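Doors That Stick, Squeak and Slam: A Few Things Worth Trying

Every November, without fail, the doors in this house start to misbehave. The air turns damp, the wood swells a little, and by the time the clocks have settled down I'm putting my shoulder to the larder door again just to get at the flour. If yours are the same, put the kettle on and have a read before you go reaching for the plane!

Find out where it's catching

I used to guess, and I took far too much off the pantry door at our old house in Ernholm (it rattled every windy night until we moved). Now I rub ordinary chalk along the edge of the door, close it gently and open it again. Wherever the chalk has come off on the frame, there's your trouble. Mark it lightly with a pencil and leave everything else alone.

Tighten the hinges first

Nine times out of ten a door that drags at the bottom has simply dropped, and a proper turn on the top hinge screws will lift it. If a screw goes round and round without gripping, take it out, push a couple of matchsticks dipped in wood glue into the hole (heads off, please), snap them flush, let the glue dry overnight and put the screw back in the morning. My sister-in-law Érica Falcão does this with bits of bamboo skewer and swears they hold better. I haven't noticed any difference, but she's done a good many more doors than I have.

Try a candle before sandpaper

For a door that only catches slightly, rub the stub of a plain white candle along the edge where your pencil mark is. Open and shut it a few times, then rub on a bit more. It lasts me most of the winter, and come spring the door has usually shrunk back anyway.

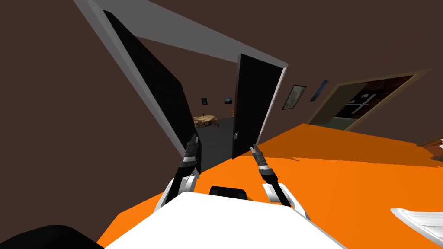 Quieten a squeak

Lift the hinge pin out (one hinge at a time, with the door closed), wipe off the black muck with an old rag and smear on a little petroleum jelly. Tap it back in and swing the door a few times. Cooking oil will do the trick for an evening, but it goes sticky and collects fluff, and then you're worse off than you were before.

Stop the slamming

We have a back door that bangs whenever the bathroom window is open. Little stick-on felt pads, the sort you put under chair legs, work nicely on the frame, one near the top and one near the bottom. I bought a packet of 49 from the hardware shop years ago and I'm still using them up. Dust the frame and wipe it with a drop of vinegar before you stick them, and give it time to dry, or they'll be on the carpet by teatime.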